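Buying the grippers was the easy part

When Stovstead set out its equipment plan for the coming year, the line for hand-held grippers took up less space than the line for storage. The grippers were cheap by the standards of the company, which spends most of its money on arms and computers. Everything that had to be bought, cleaned, shipped and replaced alongside them was harder to price.

Estrella Orozco runs purchasing for the household group. Her first draft of the budget covered 93 grippers, with spare finger pads and a charging case for each kit. The draft went to finance in December and came back with a single question in the margin: what will people be picking up?

"I had put nothing down for objects," Orozco said. "I assumed every home has objects. It does, but you can't plan a season of work on whatever happens to be in the kitchen drawer."

The group collects examples of people doing ordinary tasks with a gripper, and those examples are used to train the arms that Stovstead sells. Tidying up is the task customers ask for most. It is also the one that wears out the kit fastest, as the fingers open and close on hard plastic for hours at a stretch.

Orozco asked three suppliers for quotes. Devance offered the lowest unit price but wanted payment up front and would not sell pads separately. Robles would sell every part on its own, down to the pivot caps, at a higher total. Verkbridge came in between the two and offered to take back worn units at the end of the season for credit.
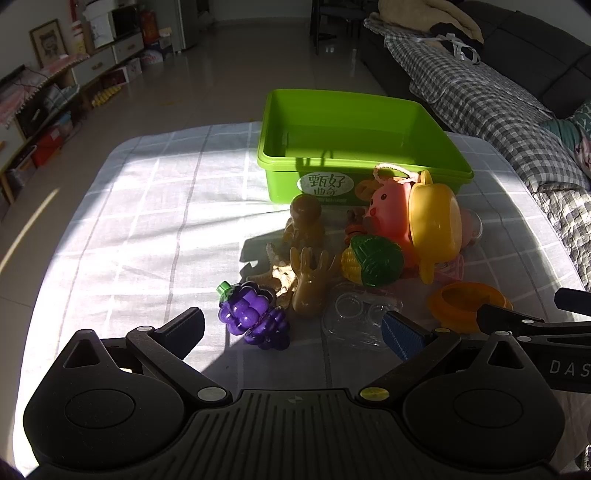
Pads were what decided it for Orozco. A gripper body can be expected to last the length of a project, while the pads are a consumable and belong in the budget next to gloves and tape. The blue textured ones have to hold a toy bunch of grapes, a corn cob lying at a tilt and a pig with a rope handle, all in the same pile, and each asks for a different kind of grip. Once the texture goes smooth, the smaller and rounder pieces start to slip. She now plans on two sets of pads per gripper and keeps a further reserve at the office.

Robles got the order. The higher price was offset by not having to replace a whole tool when one finger failed, though Orozco said the sum only works if someone keeps track of the parts. She moved money out of travel to pay for a part-time stock clerk.

Objects now have a line of their own. Each kit is given an allowance for toys, bins and trays, to be spent locally, and the receipts come back with the kit. Orozco did consider a standard box of toys shipped to every home. Freight alone would have used up the allowance, and the engineers preferred variety anyway.

Two items are still open. Insurance for equipment kept in private homes was quoted late and is higher than planned. The other is cleaning, which the current contract covers for the grippers but leaves out for everything they touch. Orozco expects to settle both before the second batch of kits goes out.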